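**19 de junio de 2020**

Sigo con la codificación de las protestas por el precio del transporte en Hemura. Ayer dejé la tabla a medias y hoy me ha costado media mañana acordarme de qué significaba mi propia columna "tipo_b" (era el tipo de bloqueo: total, intermitente o simbólico). La he renombrado, por favor que nadie la vuelva a llamar así, yo la primera.

Estado de la base: 953 notas de prensa descargadas con Skolex, de febrero hasta ahora. Muchísimas son la misma noticia de agencia con otro titular. Skolex las toma por distintas en cuanto cambia una coma en la entradilla, así que el filtro de duplicados no me vale de mucho y estoy juntándolas a mano. Es lento pero se aprende bastante: se ve qué diarios copian el cable entero y cuáles le cortan siempre el párrafo donde habla el gremio de transportistas.

## Qué cuenta como un bloqueo

Aquí es donde me he atascado. En el manual pusimos "interrupción del paso de vehículos en una vía pública como medida de presión". Perfecto, hasta que aparece el puente de la salida norte: los choferes dejan pasar ambulancias y camiones de leche, luego cierran, luego abren otra vez cuando llega el enviado de la alcaldía. ¿Eso es un bloqueo o son varios? El periódico local lo cuenta como uno, la radio como 4, y el comunicado municipal habla de "demoras puntuales" (¡demoras puntuales, con la cola llegando hasta el mercado!).

De momento he hecho esto:

- mismo lugar, mismo grupo, mismo día: un solo evento, aunque abran y cierren
- si cambia el grupo convocante, evento nuevo
- si pasan de medianoche sin levantar, sigue siendo el mismo y se apunta la fecha final aparte
- las aperturas negociadas van en el campo de notas, con la fuente

No me convence del todo lo de la medianoche, porque infla la duración de los que se quedan durmiendo en la carretera y la encoge para los que se van a casa y vuelven al alba. Lo dejo así y lo hablamos en la reunión. Si alguien lee esto antes, que me escriba en el margen, para eso está el cuaderno.

## Mesa de diálogo

La otra parte que quería cerrar hoy era la cronología de la negociación. Hubo 2 intentos. El primero se rompió antes de empezar, porque el gremio pedía que se sentaran también las juntas vecinales y la alcaldía solo quería hablar de la tarifa. En el segundo sí llegaron a leer un borrador, con congelación de tarifa y un subsidio al combustible. Tengo tres versiones distintas del borrador, todas publicadas como "texto íntegro", y no coinciden ni en el número de artículos. He guardado las tres en la carpeta de documentos, sin elegir ninguna.

Lo que sí me parece sólido es el orden de las cosas: primero suben los bloqueos, después se convoca la mesa, y la cobertura de prensa se desploma en cuanto hay foto de los delegados entrando al edificio. A partir de ahí casi no hay notas, aunque los cortes siguieron (lo sé por los partes de tránsito, que son aburridísimos y de una utilidad enorme). O sea, que si solo usáramos prensa, el conflicto parecería terminado antes de tiempo. Esto hay que ponerlo en el informe y bien arriba.

## Prueba de acuerdo entre codificadores

Saqué una muestra de 80 notas y la pasé por Rivska para comparar mi codificación con la de la semana pasada. En fecha y lugar vamos muy bien. En "demanda principal" vamos fatal, y creo que la culpa es de la categoría "costo de vida", donde cabe todo: la tarifa, el gas, el arroz, el alquiler. Propongo partirla en transporte, alimentos y energía, y dejar un "otros" pequeñito y vigilado. También probé la plantilla de Chowdary, que trae las demandas como casillas múltiples. Me gusta más, aunque obliga a recodificar lo ya hecho y me da una pereza tremenda.

Ah, y Rivska exporta las tildes mal si abres el archivo con la hoja de cálculo directamente. Hay que importarlo eligiendo UTF-8. Lo apunto porque ya van varias veces que lo olvido.

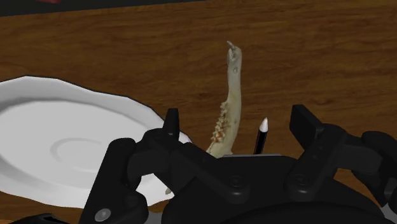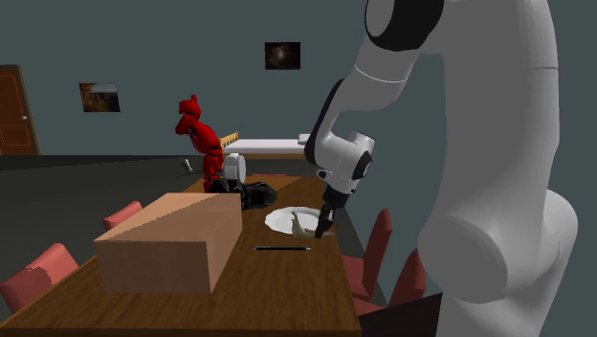

## Pendiente

- terminar de juntar los duplicados de marzo
- pedir los partes de tránsito que faltan, los de la salida sur
- decidir lo de la medianoche
- probar la categoría partida con otra muestra antes de tocar la base entera
- cambiar el nombre de la columna también en el manual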